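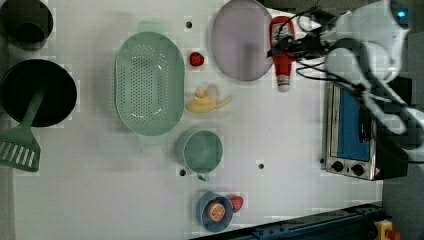 One borrower wrote to ask why a box meant for learning to cook needs a toy banana in it, when real bananas are cheap and every grocery store has them. Several people have asked us the same thing in different words, so the answer is now the first one on the page.

Print this page | E-mail this page

Starter Kitchen Box: Frequently Asked Questions
Workneh Household Lending Library, Zellanden branch
Last updated 11th February

We use cookies to remember your branch and keep you signed in. By continuing to use this site you accept our cookie policy.

WHAT IS IN THE BOX

Why is there pretend food?

The box is used by families with small children and by life skills classes, and both groups do a lot of sorting and table setting before any cooking starts. Pretend food can be dropped, handed around and put back in the box at the end of the day. If you don't want it, tick "no play food" on the request form and we will take it out before pickup.

What else do I get?

A standard box has a dark gray pot, a large round black pan, a green slotted spatula, a mint-green oval colander, a mint-green mug, a pale purple plate and a small blue bowl. The toaster oven is requested separately. It is silver, with a blue glass door and two black knobs.

Is it always the same colors?

Mostly. We buy from Setetti when we can, and their green changes a little from one order to the next. When a piece wears out we replace it with one of the same kind and size, and it may not match the rest. If you are borrowing two boxes for a class and need them to look alike, say so in the comments field.

Is the ketchup bottle for eating from?

No. The red bottle with the white cap is for pretend use only, whatever it looks like. Please don't fill it. We had several come back with sauce in them and they could not be cleaned well enough to lend again.

Are there knives, a cutting board or a can opener?

No. Knives and openers are in the Prep Box, which is for borrowers 18 and over. Cutting boards can be borrowed one at a time from the counter.

BORROWING

How long can I keep it?

The loan is 21 days. You can renew once online if no one is waiting. The second period is the same length as the first.

How many boxes are there?

The library owns 192, shared between all branches. Zellanden keeps a small number on the shelf and the rest come from the Griritz warehouse. Allow three working days for a transfer.

What does it cost?

Borrowing is free with a library card. Late fees are charged by the day and are listed on your account page. There is no deposit for the standard box. There is a deposit for the toaster oven, returned when the oven passes its check.

Can a school borrow more than one?

Yes, up to six at a time on a school card. Requests for September and October should be in before the summer break. Those are our busiest months and we can't hold boxes for late requests.

USING THE PIECES

Which pieces can go in the toaster oven?

None of the pieces in the standard box. Use the tray that comes with the oven, or your own oven-safe dish. The plate, mug, bowl and colander should be kept away from the oven while it is on and while it is cooling. Don't set anything on top of the oven.

What is the label beside the knobs?

The small red-and-white one is a warning label. Leave it on. If it is peeling or you can't read it, tell the desk when you return the oven and we will put on a new one.

How much space does the oven need?

Four inches clear at the back and sides, and more above it if you have wall cabinets. Plug it straight into the wall. We don't lend extension cords for it and ask that you not use your own.

Can the spatula be left in the pan?

Lay it across the pan while you are setting out if you like, but take it off before the burner goes on. The slotted end is fine for turning eggs or lifting vegetables out of water. It is too wide for the mug and too soft for scraping, so please don't use it to get burned food off the pan.

What is the best way to drain pasta in the oval colander?

Put it in the sink first, with the long side toward you. Pour slowly from the far end. It has rows of small holes and drains more slowly than a wire one, so give it a shake and wait a little before you lift it. Rice will mostly stay in. Very small grains will not.

My child wants to eat from the blue bowl. Is that all right?

Yes, the bowl can be used for real food. Take the play fruit out first and wash the bowl, even if it looks clean.

CLEANING AND RETURNS

Does everything have to be washed?

Yes. Wash the pot and pan by hand with a soft sponge. The plate, mug, bowl and colander can go in the top rack of a dishwasher. Wipe the play food with a damp cloth and let it dry before packing. Soaking gets water inside the pieces and they start to smell.

How should I pack it?

The pot and pan go in first, then the colander upside down over the bowl. The mug fits beside them with its handle toward the middle. Play food goes in the cloth bag. The plate slides down the side, wrapped in a dish towel. The oven travels in its own carton.

I lost the strawberry. What now?

Tell the desk. Small pieces of play food are replaced free the first time. After that there is a flat charge for each one. Pots, pans and ovens are charged at the replacement price shown on your receipt.

Can I return it to another branch?

The standard box, yes. The toaster oven has to come back to the branch where you picked it up.

Get new items and workshop dates by e-mail. Enter your address to join the newsletter. You can unsubscribe at any time.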